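The Basket on the Table
What happens when you decide, one January, to own fewer containers

Every house has a basket that is only there for now. Ours has been there for two years. It was bought to carry clean towels up one flight of stairs, a job it did well for most of an afternoon, and after that it came to rest on the table and began taking on passengers. Batteries. A spool of ribbon. The instructions for a blender we gave away.

I mention it because this was the winter I set out to get organized, and like most people who set out to get organized I started by shopping. The store I like is Prestcombe, out past the car wash, where the storage aisle runs the full length of the building and smells of new shower curtain. I went in for a drawer divider. I came out with six bins, a rolling cart and a lidded thing from Jolent that the label called a "home solution," at 32 dollars, without saying what the problem had been.

By the time I got everything inside, the hallway was blocked. I had to move the old containers to make room for the new containers, and to do that I put the smaller old containers inside the larger old containers, where several of them remain.

There is a school of thought about all this, and I have read its books. The Karka method asks you to empty a whole room onto the floor and return only what you would carry out of a flood. I lasted one evening. It is a fine method for someone who has a second room to sleep in. The Poduval system is gentler and has you sort by how often you touch a thing, daily things at the front, yearly things up high. I liked that one until I noticed that the item in my house touched most often was the pile, because I kept moving it to get at the table.

So in the end I did it my own way, which was to pull out every bin, basket and bucket we owned and put a stretch of them at a time where I'd have to look at them over breakfast. I don't recommend this if you like breakfast. A basket with slots in its sides is a particular kind of honest furniture – it tells all visitors what you have been putting off. A solid bin keeps its mouth shut. I understand now why my mother bought only solid bins.
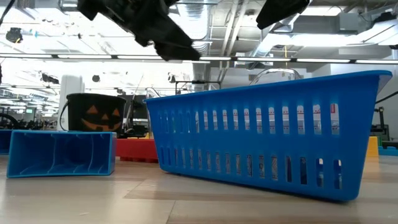
Should you buy the bins before you sort, or after?

After, and a good while after. Until the sorting is done you don't know what shape of thing you're left with, and bins bought early tend to decide for you. I measured the closet shelf once the piles had stopped changing and found it was 27 inches wide. Each of my new bins was 14. Anyone with a pencil could have spared me that.

The seasonal stuff deserves its own paragraph, since it behaves differently from everything else. A Halloween bucket works one night a year and then has to live somewhere for the rest of it. I've known them to hold clothespins, dog biscuits and, for one long spring, onions. I used to think this was slovenly. Now I think a bucket with a handle is a bucket with a handle, and if the onions don't mind the face, I don't either.

Packaging is harder. I have a weakness for the clear plastic shells that things come in, especially the domed ones, which look so much like they ought to be useful. You could start seedlings under them. You could keep a cupcake in one. In all the years I've been rinsing and stacking them I have started no seedlings, and the cupcakes have never lasted long enough to need a roof. They went into the recycling in two trips, and I felt the loss for nearly the whole drive home.

What surprised me was how little was left after that. The towels went back to the closet, where they fit if you fold them in thirds and lean on the door. Four of the six new bins went back to Prestcombe, and I got 56 dollars and a look from the man at the returns desk, who had clearly seen a lot of my kind since the holidays. The rolling cart stayed. It rolls very nicely. At the moment it holds the two bins I kept, and one of those holds the drawer divider, which I did go back for and which is an inch too long for the drawer.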